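What's Inside an Armchair?

Have you ever flopped into a big armchair after school and wondered what was holding you up? It feels like one enormous soft lump, doesn't it, but an armchair is really a lot of different layers, all hidden away under the cloth like the inside of a very large sandwich.

Right in the middle there is a frame. You can't see it, but if you press your hand firmly along the arm of a chair at home (ask first, if it's somebody's favourite!) you can often feel something hard underneath. In many armchairs the frame is made of wood, and it has to be strong, as people will lean on it and perch on it and sometimes, I'm afraid, climb over it.

Next come the springs or the stretchy straps, which go under the seat. They give a little when you sit down and push back when you get up again. On top of those goes the padding, and that might be foam or feathers or fluffy fibres.

Last of all comes the cover, and putting it on is called upholstery (say it "up-HOLE-stuh-ree"). My friend Phyllis Dunmore has been doing it for 20 years and she still says the corners are the fiddly bit. Rounded arms are tricky too, and the cloth has to be eased over the curve and pulled tight so that it doesn't wrinkle.

Cushions are much simpler. Most are two squares of cloth sewn together with a filling inside, and if the maker is feeling fancy there might be a fringe, the row of loose threads round the edge that is so nice to run your fingers through. When a cushion goes flat, give it a good shake and a pat on each side to let the air back in. 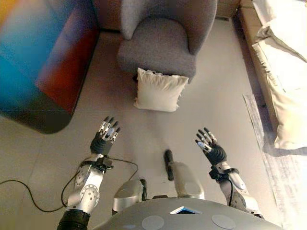
Normont, 21st August

Grey armchairs go with nearly any colour of cushion, and the white one with the fringe is leaning against the bottom of the chair, down on the tiles. Where do the cushions live in your house, on the chairs or on the floor? Have a look round and draw your favourite one for us, fringe and all.

Words by Amber Pilkington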